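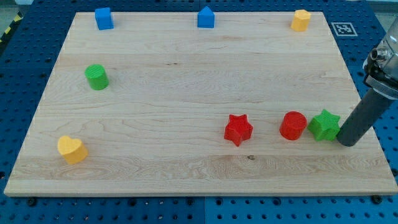
Pushing demos by remote – arm overshoots when I let go of the stick

Emlyn Ellis
Teleop with a gamepad, block pushing task. Every time I centre the stick the arm creeps a bit further and teh block goes with it. 2 days on this. Deadband is 1000 if that matters.

Skunis
Sounds like smoothing on the commands. Turn it right down, re-record. Don't keep the old demos.

Tormont
try a differnt controller

Nicholas
What Skunis said – but check your deadband too. Mine's at 2000, old gamepad, never quite centres. Slower pushes near the other blocks help as well.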